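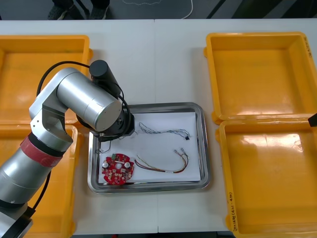 Sorting station with parts tray and yellow storage bins, as used in the student project.

Dekard Sorting Station
Equipment page of the Jarkari Student Robotics Project

Last updated: September 29, 2023

Overview

The Dekard Sorting Station is a tabletop training installation for supervised student work with robot arms. It was assembled by the Jarkari Student Robotics Project and is made available to the advanced course, to the afternoon club, and to teams preparing for the annual Wegener Cup in May. The station is intended for the sorting of small electronic parts taken from discarded household lamps and power supplies. Students program an arm to pick up a part from the tray and place it in the correct bin.

The station is registered as shared equipment. It may be reserved by any team whose members have completed the safety introduction.

Equipment

Number of arms: 2
Work surface: two white tabletops, joined
Parts tray: stainless steel, rectangular, with raised rim
Tray lining: white paper, changed before each session
Storage: open yellow plastic bins on both sides of the tray
Control software: Ukinent, classroom edition
Practice parts in stock: 400
Maximum session length: 200 minutes

Practice parts

The stock consists of round and rectangular circuit boards, wire harnesses, and loose connectors. All parts have been removed from their original devices and are no longer used for their electrical function. Parts are issued in mixed sets. A beginner set contains boards only. An intermediate set adds thick harnesses with several colors of wire, and an advanced set adds thin twisted pairs, which are difficult to grip near the connector and tend to move when the arm approaches from the side.

Teams may bring their own parts after these have been inspected. Batteries, glass, and anything with a sharp broken edge are not accepted.

Bins carry handwritten markings on the rim. These refer to the internal stock list and should not be wiped off or written over. Teams that require their own labels are asked to use removable tape on the side facing the tray.

Use in the course

In the advanced course, the station is used from the second unit onward. Students first guide an arm by hand through a single pick and record the positions. They then write a short program in Ukinent that repeats the movement with the part turned or shifted on the paper. Assessment is based on the written log and on a demonstration with an intermediate set. Speed is not graded in the course.

For competition teams, the rules of the Wegener Cup apply. Each team receives 27 parts, unknown to it in advance, and must sort them without touching the tray once the run has begun. A part that lands on the rim of a bin is scored as dropped. Teams may use one arm or both. Where both are used, the program must define which arm has priority over the tray.

Conditions of use

1. A member of the teaching staff must be present whenever the arms are powered.
2. Hands must be kept clear of the tray while a program is running. To adjust a part, stop the program first.
3. Cables on the arms may not be retied, shortened, or rerouted by students. Damage to a cable is to be reported before the next session starts.
4. The tray remains at its marked position. If it has been moved, the stored positions must be checked at low speed.
5. At the end of a session, parts are returned to their set and the log is signed.

Food and drinks are not permitted at the table.

Maintenance

Grippers are inspected monthly by the technical supervisor. The control software is updated between terms only, so that programs written for assessment continue to run unchanged. Replacement paper and spare connectors are kept in the cabinet marked Dekard in the preparation room.

Known limitation: reflections on the steel rim and on the floor of the bins can disturb programs that locate parts by brightness. Teams working with camera input should restrict the search area to the paper.

Reservations

Reservations are accepted for course groups, club groups, and registered competition teams, in that order of priority. Requests must state the set required, the number of students, and the name of the supervising teacher. A reservation not taken up within the first quarter hour is released.

Course use and assessment: Finn Fröhlich
Technical supervision and parts inspection: Lutz Görtz

Related pages: Ukinent quick reference; Safety introduction for students; Wegener Cup rules; Parts donation form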